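About Stollden

Stollden imports and distributes small-producer cider and perry to restaurants, hotels and independent bottle shops in the United Kingdom. The company does not sell to supermarkets and does not hold stock on consignment.

Company

The business was set up by Zdenka Obradović and Adelino Bettencourt, who had both worked in bonded warehousing. It trades as Stollden for all wholesale accounts. Private customers are served under the name Zultament, which has its own price list and a minimum order of 12 bottles. Mixed cases are allowed.

Range

The current list has 60 lines from orchards in Normandy, Asturias, Lower Austria and Herefordshire. Every producer on the list presses its own fruit. Concentrate is not accepted at any price level. Still, pétillant and bottle-conditioned styles are kept in separate sections of the list, with alcohol by volume and residual sugar given for each batch where the producer supplies them.

Pavlović, our longest-standing supplier, sends perry in one shipment a year, normally in December. Allocations are made in order of written request, and accounts with overdue invoices are placed at the end.

Storage and handling

Stock is kept in a temperature-controlled unit at 12 degrees. Bottle-conditioned lines are stored upright and rested for three weeks after arrival before release. Each pallet is sampled on receipt: three bottles are opened, checked for pressure, clarity and volatile acidity, and the results are entered against the batch number. Customers may ask for the sheet for any batch they have bought.

Stock records and order picking run on Bravix. Orders confirmed before noon leave the unit on the next working day. Breakages must be reported within three working days of delivery, with the batch number and the delivery note.

People

Zdenka Obradović, buying and producer contracts
Adelino Bettencourt, finance and duty
Theerawat Thaweesak, warehouse and quality checks
Daranee Suwannarat, trade accounts, London and the South East
Stojan Gashi, trade accounts, all other regions

Opening a trade account

Applicants need a premises licence number, a VAT number if registered, and two trade references. First orders are paid in advance. Credit terms are reviewed after the third order. Tastings at the unit are by appointment with the account manager for your region.

Page last updated 11 May 2021

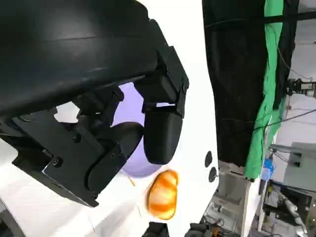

Black gripper with two fingers, close up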